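Gripper comparison at Stilik: first results from the toy table

In February our group at Stilik began to compare two grippers for the Vutadus sorting project. Both are mounted on the same arm and use the same controller, so the only thing we change between the runs is the hand. The task is simple to explain and not so simple to do: pick up a stuffed toy and place it in a wicker basket.

We chose soft toys because our partner Brukorent asked for objects which change their shape when they are held. A plush toy gives the fingers very little to push against, and its ears, legs and strings can catch on the basket. Each gripper will do 200 picks with each of the 6 toys in the set.
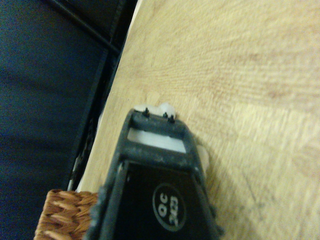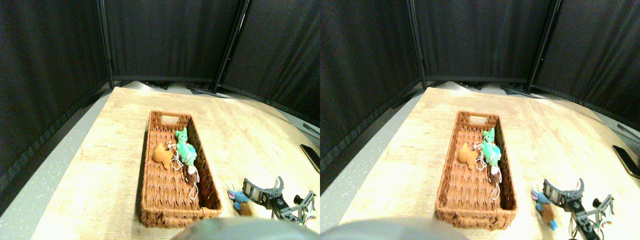
Work at the toy table: the wrist camera view first, then the two views of the basket and the gripper.

The wrist camera is useful for the last few centimeters, but when the gripper is over a toy it hides a large part of it. For this reason we record the wider pair of views as well. The two viewpoints are only slightly apart — enough for us to judge the distance to the basket wall. We are still discussing if the controller should use all the views or only the wrist one during the approach.

Until now we can report only on the closing force. The value recommended in our old Kiani notes was too high for small toys, and we have reduced it for both grippers. The full set of recordings, 3,000 with the repeated runs included, will be shared with the project partners when the labeling is complete. Groups that want to propose other soft objects for the next round can write to the Stilik lab address.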